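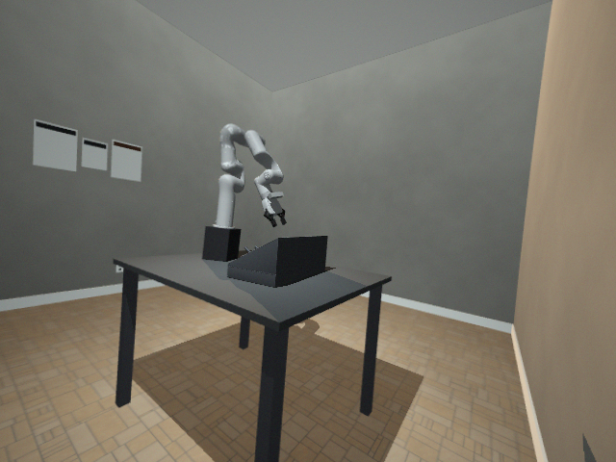 Slide 1, leave it up while people find seats

Hi everybody, thanks for coming over from the main hall. I work on the teaching tools at Verari, and I'm going to talk about showing a robot arm how to do something by driving it yourself, from a chair, in a simulator. October 1, 2025 is on the cover slide, so if you find this deck later and it's all out of date, you've been warned!

(ask: who has driven an arm remotely? wait for hands)

Slide 2, why the simulator first

We started out teaching by hand. You grab the arm, you pull it along, it records the joint angles. I love that way of working, it feels great, but your own body is in the way half the time and you push on things without noticing. With remote control the person only gets what the arm gets. One arm, two fingers, one table, and a dark block with a sloped front that you have to come down behind without bumping it.

The simulated room is plain on purpose. Gray and beige walls, tile floor, a few blank panels on the wall. We tried a much busier room in July and people spent their first session looking around.

Slide 3, the numbers

We collected 592 demonstrations at the Perkden office. 11 people drove, most of them brand new to it. We kept 70 percent. The rest went out mostly for long pauses, where somebody stopped to think and the arm just hung there over the table. (pause here, people usually want to argue about this one)

I used to think pauses were harmless. Then we trained on them, and the policy learned to stop and hover too, in the same spots!

Slide 4, what I tell new drivers

Come down slow, and come down straight. Open the fingers before you get low. If you mess up, fix it and keep going, don't restart, those recoveries are some of the best data we have. And take a break after 4 runs, your wrist will thank you.

Slide 5, depth

Biggest complaint by far. On a flat screen you can't tell if the fingers are over the block or past it. The Truvska controller buzzes on contact, which helps a little late. What worked better was a second view from the side. Vaughan is our playback tool, and I'll show both views in it.

(switch to laptop, open Vaughan, run the slow clip first. If the sound comes on, mute it)

Slide 6, questions

Repeat the question for the recording. If they ask about moving to the real arm, go to the backup slides.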